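Can a two-armed robot do motor teardown in a small repair shop yet?
Posted in Shop Automation, 19 April 2026

I run a little shop that rebuilds electric motors, mostly flat ones off scooters and floor machines. We see 34 or so a week in June when everybody drags their stuff out of the garage. My back is done with it and my one helper is going back to school, so I've been looking at the two-armed setups. Pictures are from a bench like the one I'd want.
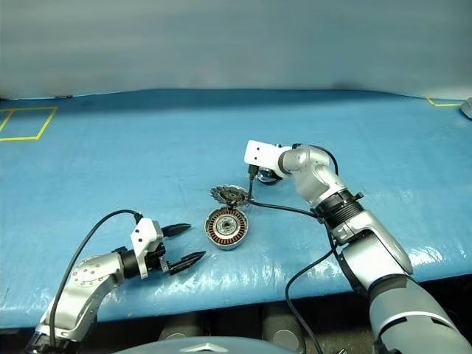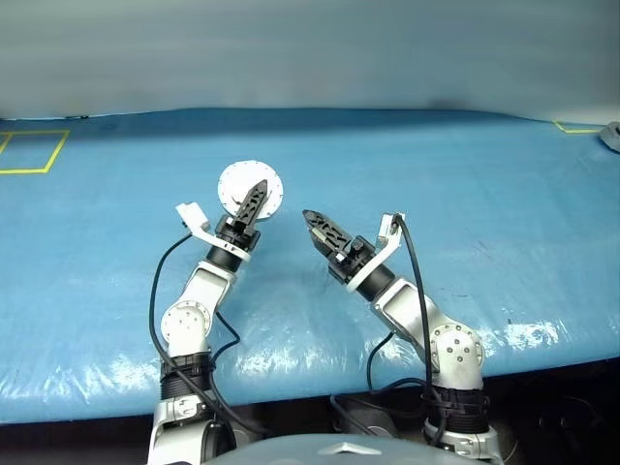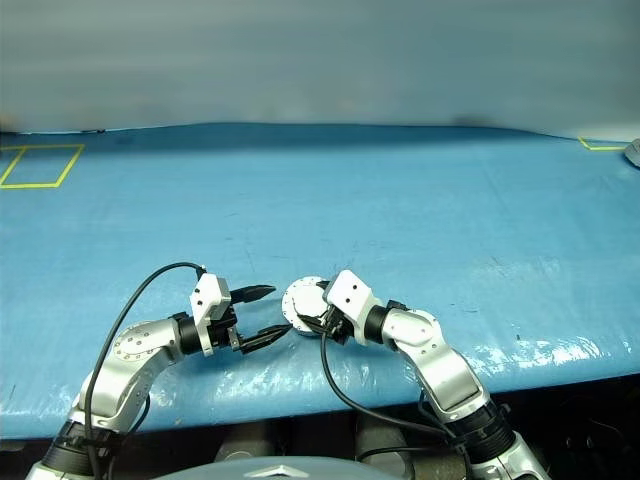
Two arms, blue sheet, yellow tape in the corners. Motor is opened up in the first one.

What I want to know is whether one of these can take a motor apart and put it back together while I'm doing something else. My brother-in-law says they can fold laundry now so a motor should be easy. I don't buy that but I can't tell him why. Also, is it dumb to start with just the sorting? Budget is not huge.
Posted by pruritz_motors

Kerstin Rothe
Your brother-in-law has it kind of backwards! A towel forgives you. If you grab it an inch off, it's still a towel and you still end up with a folded one (mine are never square anyway). A stator with copper windings sitting right there inside the rim is a whole other thing, and one slip with a hard pointed finger can nick the enamel and you've bought yourself a rewind.

I spent two years programming arms at a pump plant before I went back to the bench. Holding a round flat part is fine. Lifting it straight off another part without cocking it is where I lost most of my afternoons, and if your rotors have magnets you know how they snap back at you. I had one jam so hard we needed a puller. Going back together is worse, because now the bearing has to line up too.

So no, I wouldn't walk away from it. I would start with sorting, yes. Tape off a spot for incoming and a spot for done, always the same spots, and have it move housings between them. When it's done that for 7 days straight with no dropped parts, try screws. Keep the windings for yourself for now. And tie your cables up, a loose loop on the wrist will find the one thing on the bench it can snag.

druno55
just get a bearing puller and a bench press, 2,000 bucks will get you both and a nice chair

Kulkarni
Agree with Kerstin on most of it but I'd do screws first, before sorting. You can buy a driver that does nothing else and it pays off faster than a pair of arms. We did that with 5 screw sizes and the only real headache was stripped heads. It had no idea they were stripped, it would just sit there spinning.

If you do go for arms, ask the seller to run YOUR motor, a dirty one, with you standing there. Bring a rusty one too. Mine wanted to use their own clean sample and I said no thanks.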